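Who checks the cable?

The Womness guidance on shared workspaces runs to 102 pages, and I have now read it twice, which I suspect is more than most of the firms that say they follow it. It has a chapter on signage. It has a table of approved colours for floor tape. On what a robot arm ought to be allowed to do near a person who is making lunch, it offers two paragraphs and a promise of further work.

I don't object to rules. I spent 19 years writing site procedures in Gredport, and I have seen what happens where there are none. My complaint is that these ones were plainly drawn up for a fenced cell in a factory and then stretched over the kitchen, the ward and the care home by people who hoped the gaps wouldn't show.

Take the risk form. Poirier will sell you a ready-made one, and Ellberg asks every supplier for it before a trial can begin. It wants the payload, the top speed and the emergency stop. Very good. It then asks whether the operator has been "made aware of residual hazards", with a box to tick, and I have yet to see that box left blank. A supplier can fill in the whole thing without once standing in the room where the machine will be used. I know of one who did, and the trial was approved in June.

The usual defence is that a standard has to be general. Perhaps so, but a general rule still has to be capable of being broken. "Suitable measures shall be taken" can't be. If a firm is going to pay 3000 pounds for a certificate, the inspector should be able to walk in, look at something and say no.

Cable routing is where I would start, before speed limits and long before floor tape. A loose loop can catch on whatever is nearby, and household things are mostly light, breakable or hot. The guidance says cables should be "managed", a word that would pass the arm on this table, with its black cable looping out from the strap and back down to a second band, and would equally pass the one hanging in a wide loop across the front of the toaster oven. I would like a rule that could tell those two apart.

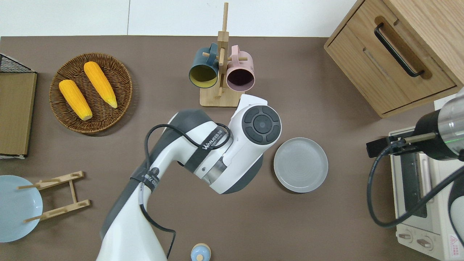
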